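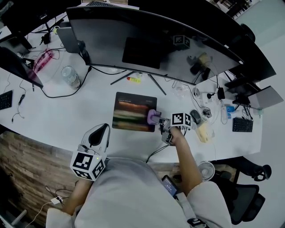

Clearing and Resetting a Shared Computer Desk

Applies to: single-monitor desks with a curved screen on a V-shaped stand
Time needed: 20 minutes for a routine reset, 60 minutes for a full one
Tools: two microfiber cloths, isopropyl wipes, hook-and-loop cable ties, one shallow tray, masking tape, pen

This procedure returns a desk to a known layout between users. It was written for the white curved desks on the second floor at Sturlow and works on any desk with a hard, smooth top. Glass and oiled wood need a different cleaner.

Before you start

Save open work and shut the computer down. Sleep mode is not enough, as the monitor will wake when a cable is moved. Switch off the power strip at the wall and wait for the monitor's standby light to go out.

Put the tray on a chair next to the desk. Nothing from the desk goes on the floor at any stage.

Step 1. Remove small items

Work from left to right. Pens, highlighters, pouches, jars and loose adapters go into the tray. Check that each highlighter is capped before it goes in. Glass jars go in last and stand upright in a corner of the tray. If a jar has a metal lid, tighten it first.

Personal items that do not belong to the desk go in a bag marked with the desk number on masking tape.

Step 2. Sort the cables

Unplug one cable at a time and label both ends before moving on to the next. A strip of masking tape folded over the cable is sufficient. Write the device name, then the port.

Separate black cables from white ones only after labeling. Color is a poor guide to function: at least two of our white cables are display cables and look identical to the charging leads.

Coil anything longer than it needs to be and tie it loosely in two places. Do not wrap a cable around its own plug. A cable with a split jacket or a bent connector goes to the repair bin.

Step 3. Clean the mousepad

Lift the mousepad and shake it over a waste bin. For a cloth-topped pad, use a damp microfiber cloth and wipe along the long side in straight passes. Printed pads should not be scrubbed with alcohol wipes, which lift the ink. Lay the pad flat to dry, print side up.

Step 4. Clean the desk and monitor

Wipe the desk top from the back edge to the front. On a curved desk, follow the curve. Marks left by cable jackets usually need a second wipe.

Use a dry cloth on the back of the monitor. Glossy panels show every streak, and most spray cleaners make this worse. Hold the top of the monitor with one hand while wiping — a wide V-shaped stand resists sideways pushes well but can still slide on a damp surface. Leave the front of the screen for last and use the second, unused cloth.

Step 5. Put everything back

Set the monitor with both legs of the stand fully on the desk and the screen centered on the user's chair. Run the cables behind the stand and down the back edge, leaving 4 inches of slack at each plug.

Place the mousepad parallel to the front edge. Small items return to the left side of the desk, in front of the cable run. Keep the area between the legs of the stand clear — items left there get pushed behind the monitor and lost.

Step 6. Check

Switch on the power strip, then the monitor, then the computer. Confirm that the display, keyboard and mouse respond. If the monitor reports no signal, compare the cable labels with the ports before replacing anything.

Intervals

Routine reset: at every change of user, steps 1, 4, 5 and 6.
Full reset: every February and August, all steps.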